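The Walls of Trevach Hall: Why Does Everybody Paint Them White?
Project report, Interior Environments II
Group: Nyokabi Mwakalinga, Janaka Howlader, Imtiaz Abeysekara
Submitted 6 January 2022

Background

Trevach Hall was painted in December, over the break, and came back white. It had previously been a yellow that the building office called Wheat and the residents called several other things. Our group had been planning a project on door handles. We changed topics the morning we came back, partly out of curiosity and partly because the door handles had also been painted.

Our question was simple enough to fit on the proposal form: when people who use a room every day are given a choice, do they want white walls, and if they don't, why do they keep getting them?

What we read

The course reader says that white reflects more light than other colors, so a white room needs fewer lamps. It also says white makes small rooms feel bigger. The first claim is easy to check with a light meter. The second is repeated in every source we opened, usually with a photograph of a very large room.

We also read the Cameck paint catalog, which the supplier left in the lobby. Cameck sells 40 whites. Janaka laid the chips out on the common room floor and asked people walking past to put them in order from warm to cool. Most people got as far as "these ones" and "those ones." One resident sorted them by name, alphabetically, and was very pleased with the result.

Method

We printed 600 survey slips and put them in mailboxes in Trevach Hall and in the Kanagaratnam building across the lawn, which still has its old green walls. We got 500 back, a return rate we would like to credit to good survey design. There was a raffle for a coffee maker.

The slip had 3 questions. What color are the walls where you spend most of your time? What color would you choose? Would you be willing to repaint them yourself? We left a blank line at the bottom for comments, and this turned out to be where all the work was.

We then held a discussion evening in the Trevach common room for anyone who wanted to say more. Imtiaz took notes. Nyokabi ran the projector, which for once had a decent surface to project on, a point in favor of white that we record in the interest of fairness.

Findings from the survey

Residents of Trevach mostly wanted color. Residents of Kanagaratnam, who have color, mostly wanted white. We checked whether we had mixed up the two piles. We had not.

The colors people asked for were mild ones: pale blue, sage, "a sort of oatmeal." A few wanted black. Almost all of the people who wanted black said no to the third question.

Willingness to paint dropped sharply as soon as we mentioned moving furniture, which we did in a follow-up email. We regret the email.

The comments were more useful than the boxes. People in white rooms complained about marks. A plain wall gives the eye nothing to do, so it goes looking, and a speck that would have lived a long and private life on Wheat becomes the first thing you see from your desk. Several people wrote about a single mark at length. One included a map.
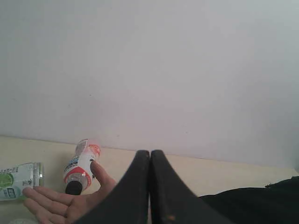
Mahfuz Gamage thought we were being unfair to white, and said so for most of the discussion evening. His view was that specks are a cleaning problem and that yellow walls had been every bit as dirty, only with better manners about it. He would take a wall that tells the truth over one that flatters the tenant, and he asked for that to go in the report, so it has.

Amirul Latuheru replied that he did not need the truth from a wall at seven in the morning.

Glare and matte paint

After that the talk moved to finish, which we had not planned to study. Gloss paint wipes clean and throws light back at you. Matte paint is easier on the eyes and holds on to every fingerprint. The building office told us it uses whatever is on the shelf, and showed us the shelf. There were tubs of Zurkex matte on it, a great many of them, and a single can of Wheat at the back with its lid stuck on.

This answers the second half of our question better than anything in the course reader. The walls are white because the next can is white, and because a touch-up in white is supposed to match. We looked at two touch-ups in the stairwell and they did not match.

Limits of the project

We surveyed two buildings with one kind of resident, in winter, when everything looks worse. We did not borrow the light meter in time. The raffle may have attracted people with strong feelings about coffee and none about paint.

Recommendations

Residents should be shown three or four colors before the next repainting and allowed to pick one per floor. The office should write the name of the paint inside a closet door in each room. The door handles should be looked at by another group.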